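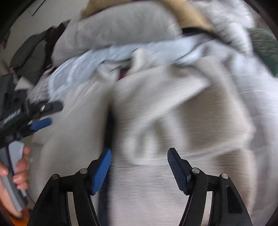 4 Recording demonstrations with the hand-held grippers

4.1 Scope

This section covers the recording of two-handed cloth tasks (picking up, spreading, turning and folding garments) with a pair of Pukik hand-held grippers. It assumes that both grippers have been charged, paired with the Tak recorder and calibrated as set out in Section 3. Rigid objects are covered in Section 5.

4.2 Preparing the work surface

1. Choose a bed, sofa or table large enough for the garment to lie fully open.

2. Leave other bedding, cushions and clothing where they normally sit. The policy is expected to work in furnished rooms, and clearing the surface for every session reduces the range of backgrounds in the set.

3. Remove pins, hangers and loose jewellery from the garment.

4. Turn on the room lights. Curtains may be open or closed, but do not change them during an episode.

Note: Strong daylight behind the work will cause the exposure to shift when a gripper turns toward the window. Short shifts are acceptable. If the preview stays washed out for more than two seconds, change where you stand.

4.3 Starting an episode

1. Hold one gripper in each hand with the index finger resting on the trigger.

2. Open both grippers fully and hold them still until the recorder beeps. This sets the zero position for finger width.

3. Say or select the task name. Use the names in the Drellia task list without alteration.

4. Press the record button on the left handle. A second beep confirms that both streams have started.

Caution: Do not start an episode with the fingers already closed on fabric. The width reading will be offset for the whole recording and cannot be corrected afterwards.

4.4 Performing the task

1. Approach the cloth with the fingers open and the pads on either side of the fold to be gripped.

2. Close the trigger smoothly. Thick fleece and ribbed knits need a deeper approach than sheets or shirts, as the pads tend to ride up the pile and close on the surface fibres only.

3. Pause briefly before lifting.

4. Move at a steady pace. The recorder samples finger width at 40 Hz, and tracking is lost most often when the wrist is flicked.

5. When both grippers are working on the same garment, keep the second gripper clear of the first gripper's pads. Partial overlap in the view is normal and does not need to be avoided.

6. Release by opening the trigger fully before withdrawing.

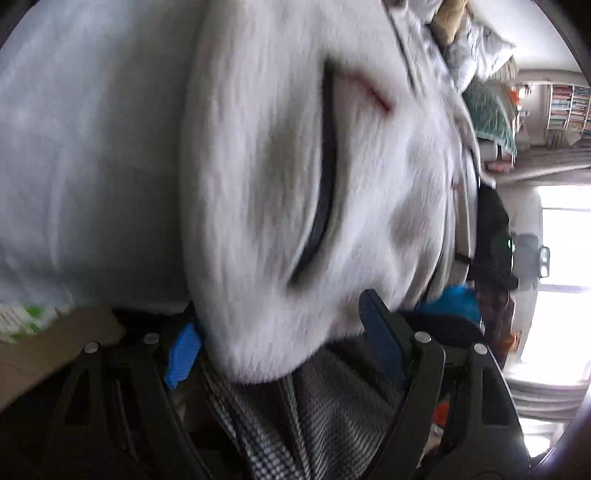

If the garment slips during a lift, continue. Regrasp it from wherever it has landed and finish the task. Recoveries of this kind are kept in the training set and should not be deleted by the operator. Stop only if the garment leaves the work surface or a tracking alarm sounds.

Keep your free fingers on the handle. Episodes in which the cloth is held, straightened or pulled by a bare hand are rejected at review.

4.5 Ending an episode

1. Move both grippers away from the cloth and open them.

2. Press the record button once. Wait for the long beep.

3. Mark the episode as complete, recovered or failed.

4. Reset the garment. Vary its starting position and the side facing up.

Episodes longer than 61 seconds are split into parts by the recorder. The parts share one episode number and are rejoined on upload.

4.6 Pad and linkage checks

Check the following at the start of each session and after any dropped gripper.

Pads: The blue pads must sit squarely on both fingers. Brush lint out of the ridges with a dry nylon brush. Do not use solvent.

Pivot pins: Pins should be flush and free of thread. Fibres wound around a pin will slow the return of the finger and show up as a lag in the width trace.

Lens: Wipe with a microfibre cloth only.

4.7 Faults

Tracking alarm, repeated: Slow down. If the alarm continues, recalibrate both grippers (Section 3.4).

One stream missing: Check the battery on that side, then pair again.

Width trace does not return to zero: Clean the pivot pins and repeat step 2 of 4.3.

Report faults that are not listed to Signe Lund at the Colton office, with the episode number and the gripper serial number. Replacement pads are issued by Frans Martens.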